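Laundry > Folding > Sports Jerseys

How to Fold a Basketball Jersey So the Number Survives

Tuesday, October 5, 2021

A basketball jersey is a terrible shape for folding. It has no sleeves to tuck in, the armholes are big enough to lose a cat through, and the fabric has been engineered to slide off everything, including other jerseys. Most people deal with this by throwing it in a drawer and leaning on the drawer.

I did that for years. Then I inherited the uniforms for the Dornum rec league, and a season of leaning on drawers taught me that the big numbers on the front do not love a hard crease. Once a crease sets into a printed numeral, it stays, and your 8 looks like it has been in a fender bender.

What you need

A clean, fully dry jersey. A flat place bigger than the jersey. The seat of a couch is fine if the dog can be talked out of it, though a table gives you sharper edges. A lint roller is optional and mostly for your self-respect.

Before you fold

Turn the jersey right side out. I wash mine inside out, and about half the time I forget this step and fold a very neat jersey with the number on the inside.

Check the print. If it feels tacky, hang the thing up and come back tomorrow. Tacky print pressed against itself will stick, and peeling it apart makes a sound you will remember.

Do not iron over the number. If the body is badly wrinkled, hang it in the bathroom while somebody takes an unreasonably long shower.

The fold

1. Lay the jersey face down and smooth it from the middle out toward the sides. Slippery knit likes to bunch at the hem, so give the bottom a tug.

2. Fold one side in toward the center of the back, stopping where the number begins on the front. You can feel the edge of the print through the cloth. The side seam should end up running more or less straight down the back. If it wanders, start over, or decide you don't care.

3. Do the same with the other side. You now have a long strip with the armholes hidden, already an improvement.

4. Bring the hem up to just below the number. Roll the fold over softly with your palm and don't press it flat.

5. Fold the shoulders down behind, then flip the whole thing over. The number should be facing up and in one piece.

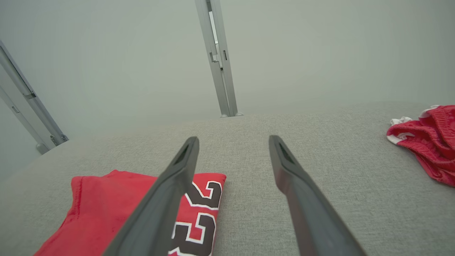
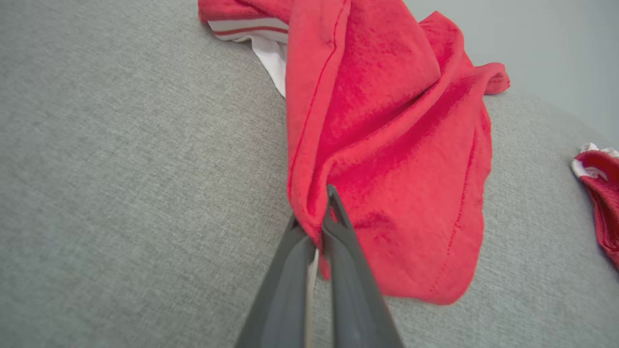
Can I just roll them?

You can, and for a gym bag I would. Roll from the hem up with the number on the outside, and keep it loose. For a drawer or a shelf I still prefer the flat fold, because rolled jerseys all look the same from the end and you will unroll 5 of them looking for the one you want.

Storing a stack

Put the heaviest jerseys on the bottom and stop at 12. Past that the pile starts to travel, and you'll find it on the closet floor in the morning looking innocent. I alternate the direction of the necklines so the stack stays level.

If you have two colors, keep reds and whites in separate piles until you're certain about the dye. I was certain once, in May, and the Ajayi Hardware team played the rest of the season in pink trim. They won more games, for what it's worth.

For long storage, slip a sheet of plain tissue over each number. Skip the plastic bags. I own a Deretti folding board, too, bought in a moment of weakness. It does a decent job on T-shirts and makes a good tray for sandwiches.

Shorts go on top of the matching jersey, folded in half once, drawstring tucked in. If the drawstring is missing, that's a separate page and a worse mood.

Related

Getting a Drawstring Back Into Shorts
Stinier Closet Shelves: Two Years Later
What to Do About Pink Trim
Washing Knee Pads Without Regret
How to Fold a Hoodie With a Stubborn Hood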